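Ticket 1174
Category: Furnishings / Work surfaces
Site: Zultemthorpe, second floor
Opened by: Tuva Granström
Assigned to: Senthil Nambiar
Status: Pending – parts
Priority: Low

Problem as reported
White table next to the window wall has a tacky patch on the top, left half. Paper sticks to it and tears when lifted. Table also rocks when leaned on at the right. Cleaned twice with the usual spray, no change.

Log

Entry 1 – S. Nambiar
Checked the top by hand. Tacky area is the size of a dinner plate and has no color. Not food. Label residue is likely, as the table was delivered with a protective film and a packing sticker. Asked Tuva which spray was used. Reply: Dralamine, undiluted, wiped with a paper towel and not rinsed.

Entry 2 – S. Nambiar
Undiluted Dralamine leaves a film of its own. Rinsed the area with warm water and a drop of dish soap, then again with plain water. Tack reduced at the edges, still present in the middle.

Entry 3 – A. Varghese
Do not use the scouring pads from the supply closet. The finish is matte and the pads polish it. See closed ticket 1032, same model of table, where the shiny ring is still there. Use a soft cloth only.

Entry 4 – S. Nambiar
Understood. Soft cloth with rubbing alcohol, small amount, 90 seconds of contact, then wiped in one direction. Repeated once. Middle of the patch no longer grabs a sheet of paper. Rinsed and left to air dry.

Entry 5 – S. Nambiar
Rocking: right rear foot does not reach the floor. Leveling screw turns but does not extend – thread is stripped. Folded card placed under the foot for now. Replacement foot requested from Relteo, part 226.

Entry 6 – T. Granström
Paper test done after lunch, no sticking. Table still moves slightly at the right corner with the card in place. Please keep the ticket open for the foot. 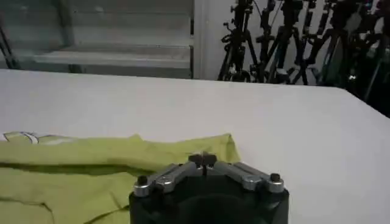 Attachment 1: table top with yellow-green cloth on left half.

Entry 7 – A. Varghese
Surface part accepted as done, 5/16/20. Cloth can go in the wash bin. Category changed to Furniture hardware.

Entry 8 – S. Nambiar
Relteo has the foot on back order, no ship date given. Will recheck the card when I am next on the floor.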